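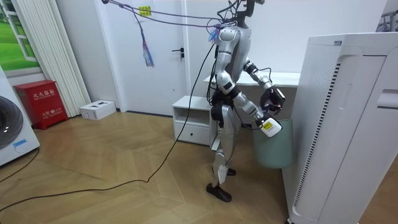
Noboru Hosoda 读完我上一篇文章以后来信说，用来打扫的东西本身不需要打扫，洗衣机每天在水和洗衣液里面转，世界上没有比它更干净的东西了。他的信很客气，也很长，后面还有一段讲他父亲怎样叠毛巾。我本来想只回一封短信，写到第三页的时候发现停不下来，于是改成了这篇文章。

我的意见和他相反。我认为一个家里最应该先擦的，正是那些帮我们打扫的东西：洗衣机、空气净化器、垃圾桶、吸尘器，还有抹布和放抹布的盆。大多数人的顺序是先地板，再桌子，再窗户，最后如果还有力气，看一眼洗衣机，觉得它是白的，就放心了。我以前也是这样。我学中文的时候，课本里有一课叫《打扫房间》，里面的人扫地、擦桌子、洗衣服，洗完衣服以后这一课就结束了。洗衣机后来怎么样，课本没有写。

先说我自己为什么改变了想法。四年前我租的房子里有一台 Girnley 牌的滚筒洗衣机，房东留下来的。我用了两年，只擦过外面。有一个冬天，我的衬衫开始有一种味道，很难用中文形容，有点像下雨以后的地下室。我换了洗衣液，后来又加了柔顺剂，味道变成了有花香的地下室。最后我把门上那一圈灰色的橡胶翻开，里面有黑色的东西、一枚硬币、一根发夹（我没有长头发，这根发夹应该属于更早的一个时代），还有一层滑滑的、我不愿意再写的物质。再过一个月，机器的排水也坏了，修理的人拿走了 1,736 元。他把排水口的滤网拿给我看，问我上次清洗是什么时候。我问他，这个可以打开吗？

这笔钱我到现在还记得很清楚。说明书我后来找到了，滤网在第几页写得明明白白，用一把扁一点的螺丝刀就能打开盖子，下面放一个浅盘接水，全部做完用不了一刻钟。

所以我的第一个论点很简单：会工作的东西会变脏，工作得越多，脏得越快。灰尘落在书架上，是灰尘自己来的，来得很慢。净化器的灰尘是它用风扇请来的。垃圾桶更加直接，它的一生就是接受别人不要的东西。我们对桌子比对它们严格得多，我觉得这不公平。

Hosoda 先生的信里有一句话我部分同意。他说，家里的时间是有限的，如果每一件工具都要先清洁，那么工具的工具也要清洁，这样永远开始不了。这个担心有道理。抹布要洗，洗抹布的盆要洗，洗盆的刷子也会变脏，理论上没有尽头。但是生活里尽头来得很快。我的办法是到盆为止。盆用完倒扣在阳台上，刷子挂起来晾，我就不再往下想了。

也有朋友说我把一件小事说得太大。我承认。一个外国人用中文写了这么多关于洗衣机橡胶圈的话，我自己也有一点不好意思。可是家务本来就由小事组成，如果小事不能写，家务就完全不能写。报纸上写家务，总是写谁做得多，谁做得少。这个问题当然重要，我没有资格轻视它。我只是觉得，具体怎么做也值得有人认真地争论一次。

再说地面。我喜欢木地板，特别喜欢人字纹的那种，颜色浅一点最好，下午有光的时候整个房间会显得安静。但是人字纹有一个缺点，它的缝走两个方向。吸尘器顺着一个方向走，另一个方向的缝里就留下细的灰和头发。我在 Dinine 公寓住的那一年就是这种地板，开始我怪吸尘器吸力不够，差一点买了新的。后来我把吸尘器的刷头翻过来看，滚刷上面缠的头发和线已经像一只小动物。用剪刀剪开，拉出来，再装回去，同一台吸尘器立刻年轻了。地板没有变，机器也没有变，我省下了一台吸尘器的钱。

这件事我对很多人讲过。听的人一般会笑，然后说，我家的应该还好。我去过其中两个人的家，我不说是谁。

地面还有一个问题是电线。家里的电器越来越多，每一个都带着一条线，线从墙边出来，在地板上走一段弯路，灰尘就沿着这条弯路住下来。扫地的人看见线，多半会绕过去。我主张扫地之前先把能拿起来的线都拿起来，用一块半湿的布，手握着布从一头拉到另一头，当然要先拔掉插头。第一次做的时候，那块布的颜色会说明一切。做完以后线放回墙边，尽量走直的，扫地就轻松很多。

窗帘我也想说两句。垂直的、有很多褶的白色窗帘很好看，我每次在别人家看见都羡慕，可是褶多，灰尘也就多。很多人一年洗一次，在春节以前，一整套拆下来，泡一个晚上，累得半死。我更愿意每两个星期用吸尘器的小吸头从上往下轻轻地走一遍。洗当然还是要洗，但是洗的时候水不会那么黑，心情也好一点。这里又回到我的论点：小吸头本身要是干净的。有一次我忘记了，在白窗帘上画出一条灰色的线，像小学生的铅笔。那条线后来洗了两次。 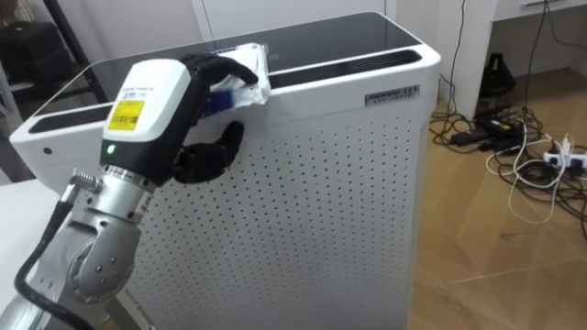
Tomomi Sekiguchi 认为擦净化器的外壳完全是给客人看的，里面的滤芯换了就行，外面有一点灰不影响空气。我们在电话里为这个问题谈了很久，久到她那边的米饭煮好了。她的看法很有代表性，所以我想认真回答。

滤芯重要，这一点没有争论。到时间不换滤芯，擦得再亮也没有用。但是一台净化器的空气要从一个地方进去，从另一个地方出来。常见的那种白色的箱子，正面是一排一排的小孔，顶上或者后面有长条形的出风口。小孔是给空气走的，如果孔的边上积了一圈灰，再积一圈，孔就变小了。机器不会告诉你孔变小了，它只是声音大一点，风弱一点。主人听到声音，就以为是今天外面空气不好。我自己就这样错怪过外面的空气。

有孔的面板也是最难擦的一种面。湿的布一擦，灰变成泥，泥进到孔里，干了以后比原来还糟。我试过几种办法，现在固定下来的顺序是：先关机，拔插头；用干的软毛刷从上往下刷，刷子要斜着拿；然后用吸尘器的小吸头（干净的！）吸一遍；最后才用拧得很干的布，只按，不推。按一下，换一个地方，再按一下。这样做很慢，看起来也有点傻，可是孔里不会有泥。如果面板可以拆下来，那就更好，拿到浴室用水冲，站着晾到第二天再装。说明书上没有写可以拆的，请不要用力，我用力过一次，现在那个面板的右下角由一小块透明胶带负责。

顶部是另外一种情况。很多机器的顶是黑色的，很亮，像钢琴。设计的人一定觉得很高级。我对亮黑色的家电有很大的意见，可以单独写一篇。它在商店里很漂亮，回家以后每天收集指纹和灰尘，而且用错了布还会留下细细的划痕，一旦有了，从某个角度永远看得见。纸巾不要用。厨房用过的海绵更不要用。软一点的湿巾可以，擦完以后最好马上再用干的超细纤维布走一次，不然会有水的印子。出风口的附近，湿巾要先挤一挤，不要让水滴进去。

湿巾这个东西，我过去是反对的。在我长大的那个镇，Plerirham，没有人用湿巾擦家具，我母亲用旧的棉布衬衣剪成方块，洗了再用，用到透明为止。我到今天也喜欢这样的布，吸水，不掉毛，没有香味。所以我以前写过一句很硬的话，说湿巾是懒人的抹布。Hiyori Katayama 读了以后不同意，她说她下班回家只剩下一点点力气，如果要先找布、接水、拧布、擦、洗布、晾布，那么她一定不擦；如果伸手就有一包湿巾，她就会擦。我想了几天，觉得她是对的，一件会做的事比一件完美的、不会做的事要好。我收回那句话。不过湿巾用完请扔进垃圾桶，不要放在刚刚擦干净的东西上面“等一会儿再扔”。我家里有很多等一会儿，有的等到了春天。

说到垃圾桶。我见过非常整齐的家，每一本书都按照高度站着，垃圾桶的盖子却不能近看。有人会说有垃圾袋，桶碰不到垃圾。这种想法太信任垃圾袋了。袋子会漏，会滑下去，盖子的里面从来没有袋子保护，人的手还每天去碰它。我的习惯是每次倒完厨房的垃圾，趁着桶是空的，往里面看一眼，有水就擦掉。一个月洗一次，用热水和一点洗洁精，不需要别的。洗好以后口朝下斜着放，完全干了再套新袋子。没有干就套上去，桶和袋子中间会生出一种气味，很久找不到来源，你会去怪冰箱。

热水也有一个误会。Matúš Kadlec 坚持认为洗衣机自己就会消毒，只要每个月用 90 度空转一次，其他的什么都不用管。我照他的方法试过三个月。高温空转确实有用，桶里面的味道没有了，这个功劳我承认。但是橡胶圈的下半部分还是有积水，洗衣液的盒子后面还是有一层粉红色的东西，滤网里还是有线头和一块变形的纸。热水只到热水能到的地方。盒子要拔出来洗，它后面的那个洞也要用旧牙刷刷一刷。橡胶圈每次洗完衣服擦一下，一块小布挂在机器的旁边，十秒钟的事情。门要开着，盒子也要拉开一点，让里面干。我知道洗衣机的门开着很占地方，小的浴室里膝盖会撞到。我的膝盖撞过很多次，还是开着。

关于时间，我记录过一次，想知道自己是不是在吹牛。十二月的一个上午，我把家里所有帮忙打扫的东西都清理了一遍：洗衣机的橡胶圈、盒子和滤网，净化器的外面和里面的初效网，吸尘器的尘盒与滚刷，两个垃圾桶，最后是抹布和盆。一共用了 47 分钟，中间还接了一个推销电话。那天下午我再擦地板和桌子，感觉比平时快，但是这只是感觉，我没有记录，所以不写数字。

有一个更麻烦的反对意见，来自 Mahmoud Amrani。他不反对擦，他反对我的顺序。他说家是给人住的，应该先擦人碰到的地方，门把手、开关、桌面、水龙头，机器可以等。这个意见我考虑得最久。从卫生的角度，他很可能比我有道理，门把手一天被摸很多次，净化器一天也许没有人摸。如果家里有人生病，我也会先擦门把手，黑色的那种把手尤其要记得，它脏了不容易看出来。可是在平常的日子，我还是先擦工具。我的理由是，用一块不干净的布去擦门把手，等于把昨天的厨房送给今天的手。布先干净，把手才会干净。也许我们两个人的顺序其实只差一块布，先洗布，再擦把手，然后是其他的机器，最后地板。这个顺序我愿意接受。

墙边的东西也常常被忘记，鞋柜的脚、插座的上沿、踢脚线，还有公共的地方那种红色的灭火器箱，顶上总是平的，平的地方就有灰。我知道有人把灭火器箱当成小桌子，放钥匙，放快递。这个我要很严肃地反对。箱子的前面和上面都应该空着，擦它的时候顺便把别人的快递拿下来，还给别人。灰尘可以等到明天，这个不能。

最后回答几个写信的读者问的牌子问题。我一般不推荐牌子，我用的超细纤维布是 Mosquera 的，五块一包，因为楼下的商店只有这一种。它掉色，蓝色的那块第一次一定要单独洗。软毛刷是买油漆的店里买的，没有牌子。旧牙刷每个家里都有。我不相信专门的“洗衣机清洁刷”“净化器清洁刷”，它们和牙刷的区别主要在价格，而且会变成下一件需要找地方放的东西。我认识一位 50 多岁的邻居，她的全部工具装在一个饼干盒里，她家的净化器用了很多年，白的还是白的。

我给 Hosoda 先生的回信也会附上这篇文章。他父亲叠毛巾的方法我试过了，长边先对折，再分成三份，放进柜子确实稳。只是毛巾要完全干了再叠，这一点他的信里没有提到，我想请他问一问。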